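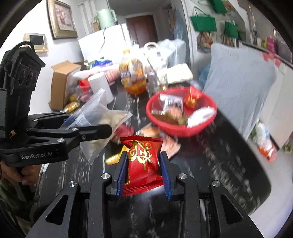
Why Does Food Go Stale?

Leave a potato chip on a plate overnight and try it in the morning. It will be soft and a bit chewy. A slice of bread left beside it will have gone hard. Both are stale, but two different things have happened to them.

Dry foods take in water

Air always has some water in it, even when you can't see or feel it. This water is a gas called water vapor. Chips and crackers are cooked until there is very little water left inside them, and that dryness is what makes them snap. When they sit out, they soak up water vapor from the air and lose their crunch.

This happens faster in damp places. Vikas Chauhan grew up in Gondia, a city in India with a long rainy season. He remembers that in July a bowl of puffed rice had to be finished before the end of a card game. His grandmother kept the rest in a steel tin with a tight lid.

Bread is different

Bread goes hard mostly because of starch. Flour is full of it. In the oven, the starch takes in water and swells up, and the bread is soft. As the loaf cools, the starch slowly goes back to a firmer shape. This goes on even if the loaf is wrapped. It happens faster in the refrigerator than on the counter, so the refrigerator is a poor place for a fresh loaf. The freezer is fine.

Toasting old bread loosens the starch again for a little while. Eat it warm – it will be hard again once it cools.

Fats and oxygen

Nuts and fried snacks can also go rancid. Oxygen in the air joins up with the oil in the food and changes it. Rancid food smells like old paint or crayons. Light and heat speed this up.

How a wrapper helps

A good wrapper keeps out water vapor and oxygen. Many snack bags are made of thin plastic with an even thinner coat of metal on the inside. Factories often fill the bag with nitrogen before sealing it. Nitrogen is a gas that does not react with the oil, and it makes a cushion so the chips don't break.

Try it yourself

Put one cracker in a jar with the lid on. Put another on a saucer next to it. Leave them until after school the next day, then break each one and listen.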